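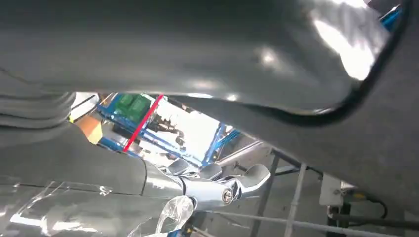
What is in the Jernotero set?
Transcripts of 67 interviews with people who appeared on, judged or produced television cooking competitions, plus a table of the episodes they talk about.

Contents

transcripts/ has one plain text file per interview, UTF-8, with a blank line between speaker turns.
episodes.csv lists show, season, episode number and the dish or challenge discussed.
people.csv gives each speaker an ID and a role: contestant, judge, host, producer or crew.

Of the 67 interviews, 61 were recorded in English. The rest were recorded in other languages and translated by Vlasta Hodžić. The originals are in transcripts/source under the same file names.

How it was made

Wanting Gu and Peiyu Shi did the interviews by phone, most of them on Friday afternoons when kitchens were quiet. Each call was capped at 60 minutes. Lanying Fan typed up the recordings and Rimantas Toom checked every file against the audio. Filler words were dropped. Laughter and long pauses are marked in square brackets.

Known problems

Season numbers follow the original broadcast, so they may not match what a streaming service shows.
2 interviews stop early when the call dropped. They carry the word PARTIAL in the file name.
Dish names are spelled the way the speaker spelled them, and the same dish can show up under several spellings in episodes.csv.
Judges are overrepresented in the older seasons.

Use

Free for research and teaching with credit to the Jernotero project. Please do not try to match speaker IDs to real names. Audio is not included and is not available on request.

Corrections go to Rimantas with the file name and line number. The next update is planned for September.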